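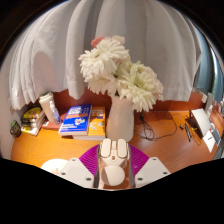 Skip to content Search the guide Go Clear

Set-up guide, section 4: Desk tidying

August 24, 2021
By Indira Reddy

Read this section before you let the Luvau arm near any desk you are fond of. It assumes the arm is clamped down and has passed the reach check in section 2. If it hasn't passed, go back. The desk has waited this long and will wait a bit longer.

Can a machine tidy a desk yet? In part, slowly, and with you standing next to it. Our own trial was 100 runs on a lived-in desk with books, drinks, cables and a vase of flowers. The arm got through almost 132 minutes of work before Dagim Gudeta did the same job by hand while on the phone. We print this so that you start with the right hopes.

4.1 Before you start

1. Take away anything you would cry over. A vase with flowers in it counts. The arm plans around the vase well enough, but has no opinion on petals, and big shaggy blooms stick out a good deal further than the base they stand on.

2. Tie back curtains that hang over the desk. Thin white cloth confuses the depth reading, and the arm may decide that the wall is moving.

3. Gather loose cables and clip them to the back of the desk. The arm sees a tangle of black cable as one object and will try to put it away as one object, laptop included.

4. Check that lids and caps are screwed on tight. You will be glad of this later.

5. Half close the blind if the desk top is shiny. Patches of window light get taken for paper. In May our test arm spent a whole morning trying to file one.

4.2 Teaching the books

1. Open the Trilano panel and choose "Flat things".

2. Put one paperback down on its own and press Learn. Wait for the tone.

3. Add a second book, partly under the first, and press Learn again. Overlapping covers are the hardest thing you will ask of it all day.

4. Press Stack. Stay within reach of the stop button.

Note: a very thin book under a thicker one is often missed. It gets left behind or goes along for the ride.

CAUTION: Do not teach books and drinks in the same session. The grip needed for a stack of books will flatten a plastic water bottle, and a bottle that is only partly filled gives in sooner than a full one.

4.3 Drinks

1. Fit the soft Van Rooij pads. The hard pads are for books.

2. Set the lift speed to 2. Higher settings exist and we would like you to forget them.

3. Teach tumblers and bottles one at a time, upright.

Note: the arm cannot tell whether you have finished your drink. Neither can most people you live with, but they can be asked.

4.4 If it stops

A steady amber light means it is thinking. A blinking one means it has given up and would like you to move something. Small dark items such as pens, lying near cables, are the usual cause. Pick them up yourself, press Resume, and carry on from the last step shown.

Spare pads are ordered through Hondetti, using the form at the back of this guide.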